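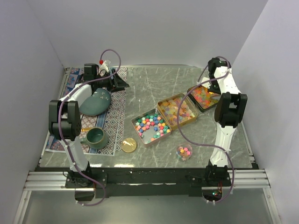 Satti, tienda de dulces y menaje
Acta de la reunión sobre la mesa de degustación

Fecha: 11 de noviembre de 2025
Lugar: sala del fondo, primer piso
Asistentes: la encargada de la tienda, el responsable de compras, dos personas de ventas y la persona que toma el acta
Ausente con aviso: el representante de Pandum

1. Aprobación del acta anterior

Se lee el acta anterior y se aprueba con una corrección. En el punto de los gastos estaba escrito 510 euros y el importe correcto es 501 euros. El responsable de compras pide que se guarde también la factura en la carpeta, y así se hará.

2. Superficie y mantelería

Se confirma la superficie gris con dibujo de mármol para la mesa. Ventas opina que los colores claros de los dulces se ven bien encima del gris.

En la mitad izquierda queda el mantel individual con dibujo de rombos. Hubo una discusión bastante larga sobre si hace falta todavía el otro, el del dibujo azul, que en la prueba quedaba en parte debajo. Una persona de ventas prefiere conservar los dos, porque así el cliente entiende que se venden por separado. La encargada encuentra que el conjunto es demasiado cargado. Se decide conservar los dos hasta el final de enero y después hablar otra vez de este asunto.

La mitad derecha se deja sin tela. Las migas y el azúcar se limpian allí con más facilidad.

3. Taza de cerámica

La taza oscura se coloca sobre el mantel, con el asa hacia la izquierda. Compras informa de que Sastano puede servir 400 unidades más del mismo modelo, en una sola entrega. No se toma todavía la decisión. Falta saber cuánto espacio libre hay en el almacén.

4. Dulces y pala de servir

Los recipientes con dulces se ponen en fila, y las estrellitas en colores pastel van en el dorado. Se rellenan por la mañana antes de abrir y otra vez a las cuatro de la tarde.

Para servir se usa la pala plateada grande. Ventas advierte que en el metal tan pulido se marcan mucho los dedos. Se acuerda tener un paño seco en el cajón y pasarlo después de cada servicio. La pala no se deja dentro de los dulces cuando nadie está sirviendo.

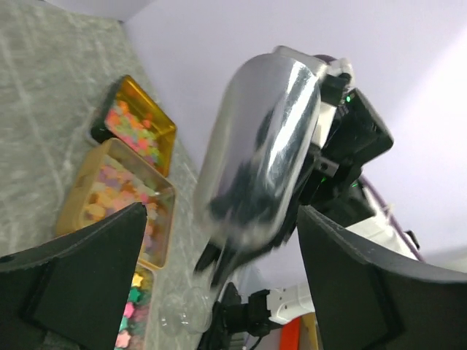 5. Tapas

La tapa redonda de color dorado se ha quedado varias veces sobre la mesa, al lado de la taza. A la encargada no le molesta durante el día, pero al cierre cada recipiente debe tener su tapa puesta. Se propuso pegar una etiqueta pequeña en el interior de las tapas para no confundirlas. Compras preguntará a Tridton si sus etiquetas son adecuadas para el contacto con alimentos.

6. Presupuesto

El importe aprobado para la mesa es de 1.321 euros. De esta cantidad se reservan 400 euros para los dulces y el resto se destina a mantelería, cerámica y utensilios. Compras presentará el detalle por escrito.
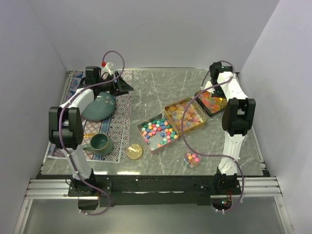 Se pregunta si el transporte de la cerámica está incluido en este importe. Compras responde que sí, si el pedido se hace junto con el de los manteles. En caso de dos envíos habría que pagar el segundo aparte.

7. Ruegos y preguntas

Una persona de ventas solicita un cartel con los ingredientes, porque los clientes preguntan con frecuencia por los colorantes. La encargada pedirá la lista a Pandum.

Se pregunta también si se pueden vender las piezas expuestas. Se responde que no, salvo la última semana de enero.

8. Tareas pendientes

Compras: medir el espacio en el almacén, contestar a Sastano, consultar a Tridton, entregar el detalle de los gastos.
Ventas: paño para la pala, horario de relleno.
Encargada: lista de ingredientes, texto del cartel.

La próxima reunión será en enero, en la misma sala. La fecha se comunicará por correo.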